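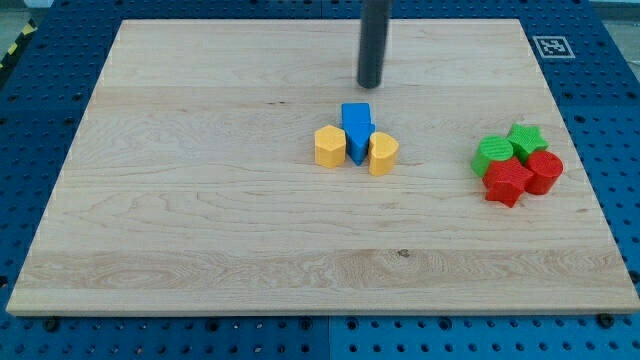
*Pale wooden board on the blue perforated table, with a cluster of blocks*

**Flormont suppliers' directory: progress report to Bellamy**

Prepared by Felicja Baran, December 9, 2021

## Where we are

The new directory site is built and running on the test server. It is not yet open to the public. Of the 800 listings in the old database, 336 have been checked with the business concerned and moved across. The rest are still in the old format and will be moved in batches over the winter.

The grant agreement said that all listings would be across by the end of this period. We have not met that. The old records were in worse shape than we thought when we wrote the bid – many had no category, and a good number gave a phone line that has been disconnected. Each of those has to be followed up by email or post, and replies are slow.

## Work done this period

Domain and hosting. The domain has been renewed for 2 years and moved into the project's own account. It had been registered under the personal email of a former member of staff, and getting it released took up most of the first month. Hosting is now with Sakon on a yearly plan. Backups run each night and we have restored one in full to check that they work.

Search. Visitors can search by trade, by town and by name. Javiera Retamal rewrote the town search after testers found that a misspelt place name gave a blank page. It now offers the nearest match. Search by distance is not finished. It works on a desktop computer but is too slow on a phone, and we have switched it off for the time being.

Listing pages. Each business has one page with contact details, opening hours, a short description and up to 7 photographs. Owners can log in and edit everything except the category, which stays with us. The earlier version let owners pick their own categories and we ended up with three different spellings of "upholstery".

Payments. The paid listing option is built but has only been used with test cards. The account with the payment company was approved last week.

Accessibility. We went through the templates with a screen reader. The main menu and the search form were fixed. The map is still not usable by keyboard, so every search result now also appears as a plain list beside it.

## Problems and changes

Photographs are the main hold-up on the listings that have been moved. Many owners send very large files by email, and these have to be resized by hand. The upload form now does this, but owners who are used to emailing us carry on doing so.

We had planned to let visitors leave reviews from the first day. We would like to put this off. Checking reviews takes staff time that is not in the budget, and two of the businesses we spoke to said they would not join if reviews were open from the start. We ask Bellamy to agree to this change in writing.

The old site at Flallamance will stay up until all listings are across. This means paying for a few extra months of its hosting, which can be met from the underspend on printing.

## Money

Spending is within the total. Development has gone over its line, mainly on the search work, and printing and travel are both under. A full table is in the spreadsheet sent with this report. We are not asking for more money.

## Next steps

- Finish checking and moving the remaining listings
- Fix distance search on phones, or drop it from the first release
- Run the first live payments with a small group of owners
- Write the help pages for owners
- Open the site to the public in February

Javiera is away for the first part of January and no changes will be made to the live server during that time. Questions on the budget should come to me.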